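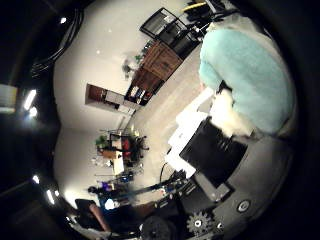 La pince ne s'est pas ouverte. C'est par là que Lucía Aguirre commence quand on lui demande de raconter la panne de février, qui a immobilisé pendant deux semaines l'atelier de manipulation de Flestow. « Elle tenait un chiffon, elle devait le lâcher, elle a serré davantage. Le logiciel affichait une main ouverte. »

Le bras répétait alors un exercice de rangement : saisir un morceau de tissu, le porter au-dessus d'un bac, le laisser tomber. Le défaut est apparu au cycle 1 271. Un opérateur a voulu retirer le tissu à la main et s'est fait pincer deux doigts. Il a appuyé sur l'arrêt d'urgence, qui a coupé les moteurs du bras mais pas celui de la pince, alimenté par un circuit séparé.

« Il n'a rien eu de grave, un ongle noir, dit Lucía Aguirre. Mais l'arrêt d'urgence doit tout couper. Chez nous, il ne coupait pas tout, et le schéma électrique disait le contraire. »

L'équipe a d'abord soupçonné le capteur de position, fourni par Brenlow. Il a été remplacé, et la panne est revenue au bout de 314 cycles. Il a fallu démonter le poignet pour trouver un câble dont la gaine s'était usée contre une bride. Dans certaines orientations du bras, le signal se figeait sur sa dernière valeur, parfois jusqu'à 20 secondes. Le contrôleur ne voyait pas d'erreur, seulement une main qui ne bougeait plus. 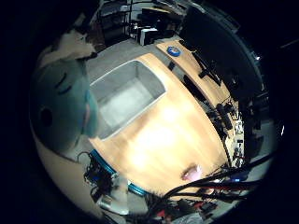 Selon Simanjuntak, le câble n'explique pas tout : un contrôleur qui reçoit la même valeur pendant plusieurs secondes alors que le moteur tourne devrait se mettre en défaut, quelle que soit la marque du capteur. Lucía Aguirre est d'accord. « On avait désactivé cette surveillance pendant la mise au point, parce qu'elle déclenchait trop souvent. Personne ne l'a remise. C'est moi qui avais signé la fiche. »

La surveillance est de nouveau active. Le circuit de la pince passe désormais par le même relais que le reste, et le câble suit un autre chemin le long du poignet. Les gestes à proximité du bras ont aussi changé : pour dégager un objet coincé, on coupe l'alimentation au tableau, puis on desserre la pince avec une clé.

Reste la question des autres bras du même modèle. Flestow a envoyé une note aux ateliers équipés. « J'ai eu deux réponses, dit-elle. Dans les deux cas, la gaine était marquée au même endroit. »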